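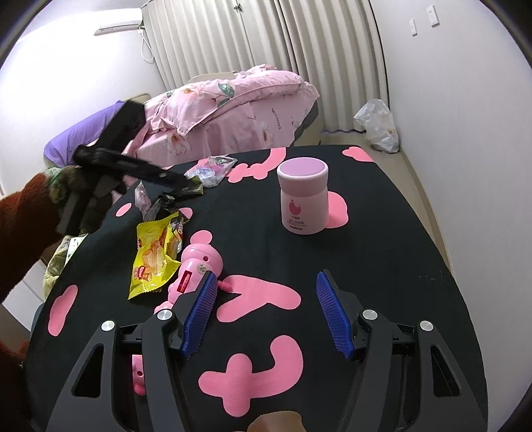
I've spent most of this past fortnight on the proposal stage of Jiten, the bit of our perception stack that looks at a table and decides what's worth grabbing before the planner gets a say. It's been good at boxes and mugs for ages. Patterned cloth is where it falls over. On a black cover with flat pink shapes all over it, it cheerfully hands the planner a grasp for every shape, and gives the big cross-and-hook one up the front a better score than the pink jar standing a bit further back. You can sort of see its point! The patches have crisp edges and strong contrast, and they're about the colour of the things we do want. The glossy pink toy is worse again, with its ribbed knob overlapping the edge of the Y-shaped patch, so the mask leaks out along the Y and the grasp centre wanders off with it.

My first go at fixing it was the lazy one, a colour prior. Shirin Ghorbani talked me out of that in the time it takes to boil a kettle (thank you, Shirin). What's in the branch now is a support-plane test. We fit the tabletop, let it curve a little so fabric doesn't trip it up, and any proposal that doesn't rise at least 5 mm off the fit gets thrown out before scoring. Flat prints go straight away. Jars are easy. I ran it over the 533 clips in the Trukcombe set on Thursday night and the printed-pattern false grasps nearly vanished from the report, which had me grinning at my laptop like an idiot.

Then I looked at the wrappers. Clear, crinkly plastic is horrible for depth, and anything see-through lying low gets binned with the prints because the plane fit reads right through it. A bright yellow snack packet comes through fine. A translucent wrapper next to it might as well not exist. So Nnamdi Ekpo and I have split the test in two – a hard reject when depth is confident, and a "maybe" pile when it isn't, which goes to a slower check using a few neighbouring frames for parallax. The slow check costs 40 ms on my machine. Nnamdi reckons he can halve that by cropping first and I'm not going to stand in his way.

The other thing that's been bugging me is the second gripper. When the other hand reaches in for a packet, its long dark arm goes over the black cloth and the mask happily merges arm and cloth into one great blob. Motion blur doesn't help. Omolara Nwankwo has a patch that carries the tool mask forward from the last sharp frame, and it's on her fork if you'd like to try it. I've only run it on 70 clips so far, so please don't quote me on anything yet.

If you're on the July build of Lernden, you'll need to update before any of this will load, as the proposal format has a new confidence field and the old viewer just shows a grey panel. Babatunde Akpan has put the migration script in the tools folder. Run it on a copy first. I didn't, and spent a cranky Saturday morning re-exporting labels.

Still want: clips with striped or floral cloth, anything see-through, and shiny stuff under harsh light. Drop them in the usual share and tell me which side the second gripper is on – I'm forever guessing.

Posted Sunday, September 7, 2025 by Ibrahim Osagie
Filed under: Perception & Planning

Home | Back issues | Tools | Clips wanted | Contact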